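# Shoe storage in the entrance area of a carpeted flat: tenant's obligations

**Yasir Minhas**

I rent a first-floor flat in the Clillesside development. The managing agent, Adus, has written to all households stating that footwear may no longer be kept on the shared landing. I have no objection to the rule, but the whole flat is carpeted up to the front door and the tenancy agreement makes me responsible for marks beyond fair wear.

The carpet is a grey one with a fine stripe, and the rack under consideration is a wooden one.

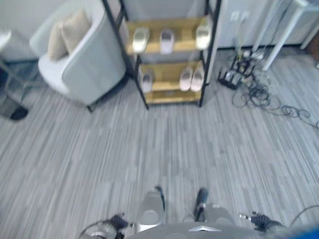
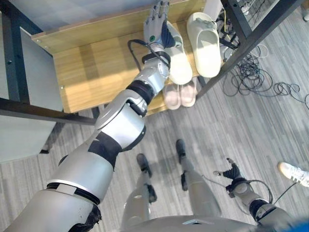
## Points on which advice is requested

- Whether a rack standing directly on carpet is likely to leave dents for which a deduction could be made.
- Whether I may fix the rack to the wall without written consent.
- Whether the agent may require outdoor shoes to be removed inside the flat.

The letter is dated February 13, 2018 and allows 20 days for compliance. The deposit was protected in December and an inventory was signed at that time.

---

**Tyson Caron**

Please refer first to the inventory. If it records the condition of the carpet in the entrance area, any later claim must be measured against that record. Shallow dents left by ordinary furniture are generally treated as fair wear. Stains from wet soles are generally not.

As regards fixing, most agreements prohibit drilling without consent, and yours should be read on the assumption that it does so until you have found the clause. A request by email is sufficient in most cases. You should state:

1. the position and height of the proposed fixings;
2. the number of screws (two will normally serve for a low rack);
3. that the holes will be filled and painted at the end of the tenancy.

Keep the reply. If consent is refused, a free-standing rack with felt or plastic cups beneath the feet is acceptable under any agreement I have come across. A washable tray on the lowest level should also be used during the winter months.

A rule on indoor footwear is enforceable only where it forms part of the agreement you signed. A circular letter does not amend the tenancy.

---

**Spahić**

Dents come out with a damp cloth and an iron on low. Test a corner first.

---

**Storkau**

I agree with the first reply in general, but would add that the landing rule is likely to rest on fire safety and should be complied with at once, whatever is decided about the rack. At my own building the charge for removal of items was over 100 pounds, and the appeal took longer than the tenancy had left to run.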